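**Carrageenan from Pludimach – anyone still buying?**

**gelpoint64:** Pludimach wants us to take 100 bags minimum now. We use 3 a month. I like flan, but not that much.

**sullska_tom:** Switch to Giseck. Same gel strength, politer invoices.

**brinewife:** Same gel strength on paper. Ours wept like a soap opera by day 4.
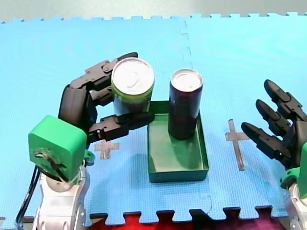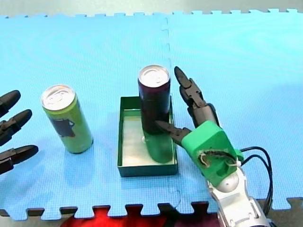
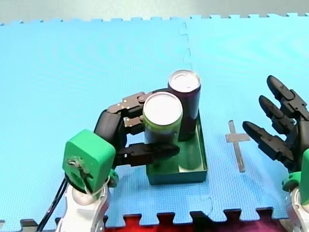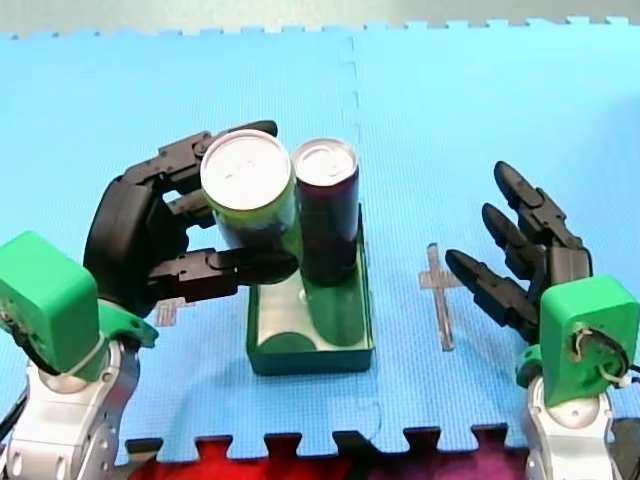

**gelpoint64:** Weeping I can live with if the price is right. We're mostly doing chocolate milk these days, and there it only has to keep the cocoa off the bottom. If we ever move to cans, the slim kind with a silver pull-tab lid, I'd want a fresh trial anyway.

**brinewife:** Milk is where it failed us.

**sullska_tom:** Did you heat it properly? Soon-im Seok at Corrigan ran it in milk all April with no trouble.

**brinewife:** Yes, Tom, we own a thermometer.

**gelpoint64:** I'll ask Giseck for a sample – one bag, if they sell such a thing.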